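Notes for the Wetlow talk, 7/23/23 — Annelore Brandes

## Cell 2: keeping the hands in tune

- Start with the layout. One table, two hands, the pan in the middle. The Arkier cell is simulated first, then the same settings go to the real one.
- Say what we check before a run: wrist zero, finger zero, table height. In that order.
- The right hand gets most of the wear. Every grasp over the cutting board bends the wrist down, and the finger joints drift.
- Left hand waits open with fingers up. If it sags in sim, the zero file is wrong — reload it.

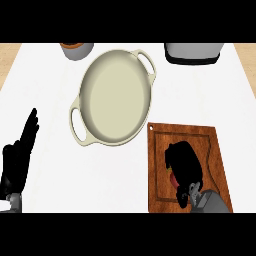
## Service steps

1. Park both hands and cut drive power.
2. Load the zero file from Filura. Current one is 712.
3. Close the right hand 6 times on nothing, then once on the red piece on the board.
4. Compare the finger angles with the last log.
5. Past 600 cycles, redo the wrist zero even if the angles look fine.

Pause for questions on step 4. Sokol uses a different log format — skip it unless someone asks. Next check is in August.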